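Home | List archive | Browse by thread | Browse by date | Subscribe

[robotics-club] Re: Hand-held grippers, pads and the summer sessions

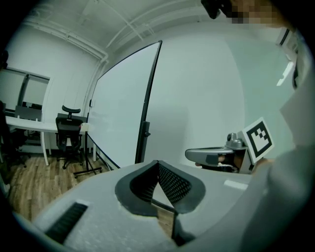

From: Adaeze Anozie
To: robotics-club list
Date: Sat 22 June

Hi all,

Answering Mervin's questions first, then a few items for July.

Mervin Nguyen wrote:

> I missed the last two meetings so apologies if this has been covered.
> Three things. First, are we staying with the black mesh-faced pads on
> the hand-held grippers or going back to the smooth ones? I have
> the files for both and can print or cast whatever is needed, but I
> would like to know before I order material. Second, how many
> demonstrations are we supposed to have before the Trotham open day?
> The project sheet says 2,000 and Abdella's wiki page says something
> lower. Third, can the markers be printed on ordinary paper? The card
> stock is gone.
>
> Also, my recordings for the cup task keep failing the tracking check.
> Not all of them, but enough to be annoying. Any ideas?
>
> Mervin

Pads: we are staying with the mesh. The smooth ones are fine for boxes but the cups slide when you tilt them, and we have a lot of tilting in the task list. Please order for the mesh version only. Make spares. We had one start to peel at the rim on Tuesday and I had to swap it halfway through a set, which meant redoing the calibration.

Demonstrations: the 2,000 on the project sheet is the total for the whole year, all tasks, both teams. For the open day we need 40 good ones per task. I have asked for the wiki to be corrected. If you have more than 40 for a task, keep them, but please move on to the next task before doing extra.

Markers: ordinary paper is OK if it is glued flat to a stiff backing. Leave the white margin on. Two people trimmed right up to the black border last month and those markers were hard to pick up against a dark background. Print at full size, with "fit to page" turned off, and check the width with a ruler before you glue.

Tracking: I looked at ten of your failed recordings. In most of them the gripper starts very close to the wall, so for the first couple of seconds the camera gets plain white and very little else. Start further back, facing a part of the room with some furniture in it. Hold still for a moment, then begin. Also slow down on the turn toward the shelf. If it still fails after that, send me the file names and I will look again. Please don't delete anything in the meantime.

When two people are recording together, agree on who starts. The sync script copes with a short gap between the two start times but it gives up past 10 seconds and you have to line up the files by hand. I have done that for the Ralmont set and do not want to do it again.

Other items:

- The July sessions are at Todville, same room, same time. The front door locks automatically in the evening, so text me if you are late.

- Each session will have 30 minutes at the start for calibration and checking storage. Clear your memory card before you arrive.

- New members should pair up with someone who has recorded before. The written instructions are decent up to the calibration step and then they skip a page. I have a draft of the missing page if anyone wants to read it over.

- Somebody took home the short hex driver. We need it for the jaw screws.

- The training run on the first batch is still going. I will post the results to the list when there is something to post. The block-stacking data looked clean when I went through it and the cup data will need another pass.

Mervin, can you bring both sets of pad files on a drive as well as putting them in the shared folder? The link in the folder index points to the old version and I can't edit it from my account.

Adaeze

Filed under: Student projects, Grippers, Data collection

Contact the list owner | Copyright the list members | Back to top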